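31/03/2026

Home late, feet aching, and so happy I can hardly sit still to write this. 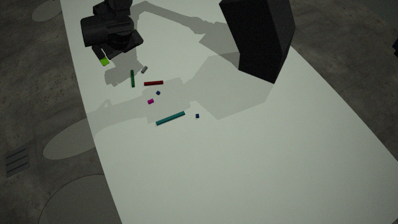 Robot arm over the long white table, computer rendering.

We took 10 kids from Murnero to the math and science fair, and Brittany Fortin's eighth graders were wonderful! Zachary Leclerc drove the second van and sang the whole way, bless him – 208 miles there and back. Our girls' bridge team placed third, after all those glum afternoons in December when the glue wouldn't set and two of them wanted to quit. I cried a little during the awards (so did Brittany, though she says it was allergies). Must write to the parents tomorrow, and find out who left a green lunch bag in my van.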